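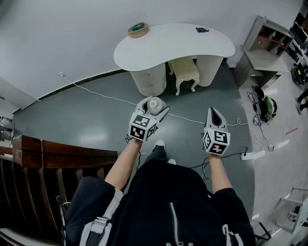 Cables all over the floor round a dressing table desk

Irkell
Posted 17 May 2021
I've got the white kidney-shaped desk in the spare room now, with the little cream stool under it. The problem is the cables. The thin white one runs right across the floor from the wall outlet, and the power strip is off to the right with a tangle of black leads going up to the wall. The floor is smooth and grey so everything shows. Budget is 20 pounds. What would you do?

Dratach
Stick-on trunking along the skirting. White on the wall, just above the dark part. Takes an hour.

Vlad_H
Wouldn't bother with trunking. It peels, mine was off by December. Get the power strip off the floor first — screw it to the back of one of the pedestals.

Dratach
It peels if you don't wipe the wall down first.

Irkell
Not keen on screws in the desk. The drawers are on that side as well.

hostside383
Velcro straps for the black ones, and a shorter lead if the white one has slack in it. Don't put it under a rug.

Vlad_H
Agree about the rug. Still say screws.

Irkell
Going with straps and trunking. Will measure the wall tonight.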